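Threads > Architecture > Public buildings

Search threads Go

2 min read

28 December 2022

Spent the morning at the Hendau library extension. Short thread on the roof, mostly for people who know the old building.

The old hall is red brick, 1913, and sits square to Dunstan Street. The new wing is turned a few degrees off it so the long side faces north. You notice the angle most at the side gate, where the two eaves nearly touch.

The roof is one folded plane in standing seam zinc. There are 53 folds, all the same depth, and they get narrower towards the street. From the footpath it looks flatter than it does in the drawings.

Inside, the folds carry straight through to the ceiling. Hoop pine lining, no cornice, lights tucked into the valleys. The reading room is 1321 square metres and has only 2 columns, both at the entry end.

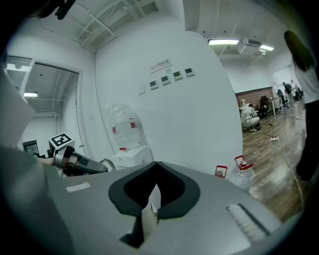 Flulirix replied that the zinc will be a nuisance along the valleys, as gum leaves sit in them and the downpipes at the Dunstan Street end are too small.

Fair point. I counted four downpipes on that side and the Kason pavilion, with a smaller roof, has six. The gutters are at least wide enough to walk in.

Colour is the other thing people argue about. It was quite shiny in November and has dulled a fair bit – closer to the slate on the old hall now.

The side gate is shut until the paving is finished. Use the ramp off the car park.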